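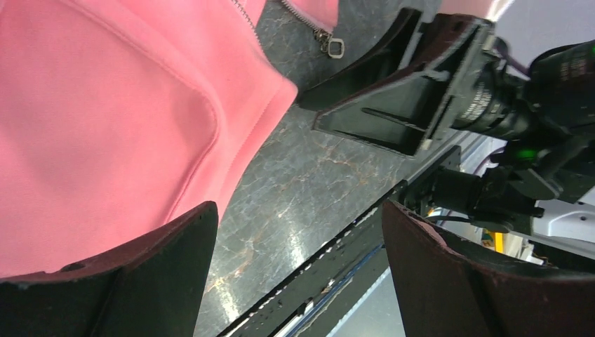
The Long Life of a Zip-Up

The first thing Ataberk Coşkun does with a jacket is lay it on its back and look at the zip. He has run the alterations counter on Shirazi Street in Nultuddale for 20 years, and by his figures last year's book came to 577 garments. More than half were outerwear. Most of those came in with a zip that wouldn't run.

People assume the teeth have gone, he says, and usually they haven't. On a metal zip it is more often the slider, which spreads a little each time it is forced over a fold of fabric. Once it has spread it travels up the track and leaves the teeth open behind it. A slider costs a few dollars and takes him 3 minutes to change. A whole zip means unpicking both fronts and the bottom of the collar, and he charges $30 for that on an unlined jacket and more if there is lining to work around.

Bright jackets make the decision harder. A pink zip-up with silver teeth can be kept pink and silver if only the slider is replaced. If the whole zip has to go, the tape has to match too, and coral, salmon and the stronger pinks are the colours he has most trouble finding. The Tanov warehouse out at Zistuvton used to carry them by the metre. Now it sells them in packs, in whatever shades it has, and he drives out when the list of waiting customers gets long enough.

Washing does a good deal of the damage. Coşkun wants jackets closed before they go in the machine, zip up to the collar and every snap pressed shut. An open zip swings about and catches on whatever else is in the load, and the pull knocks against the drum. He also wants them turned inside out, particularly anything with a brushed surface, and kept away from towels, which shed. Cold water is fine for most of them. He doesn't own a dryer and doesn't recommend one.

Drying flat suits a jacket with a stand-up collar, which can take a crease from the line that is hard to press out later. He opens the zip for this part and smooths each front out from the centre.

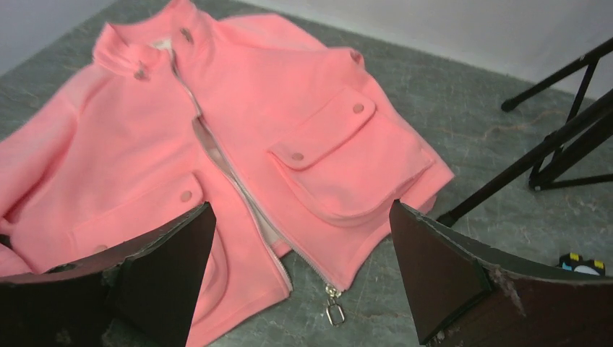 Pocket flaps should be lifted and pulled straight while the cloth is still damp. A patch pocket with a snapped flap holds water along the top seam, where there are several layers, and it can feel dry on the outside well before it is dry underneath. He puts a finger under the flap to check.

Folding is simpler than the magazines make it, he says. Zip closed, face down, one side in to the middle, sleeve laid back along itself, then the other side the same. Hem up to the collar in a single fold if the shelf is deep enough. He leaves the collar standing and stacks jackets with the collars at alternate ends so the pile stays level. Heavy metal pulls go to the inside of the fold, where they can't mark the jacket underneath.

Snaps he treats separately. A snap that has pulled out of the cloth has usually been yanked open from the edge of the flap. He shows customers how to get a thumbnail in beside the snap itself and lift. If the hole has already torn, he backs it with a small circle of firm cotton before setting the new one.

The counter is busiest in November, when people bring in what they plan to wear on holidays. He closes at four and takes the unfinished ones home.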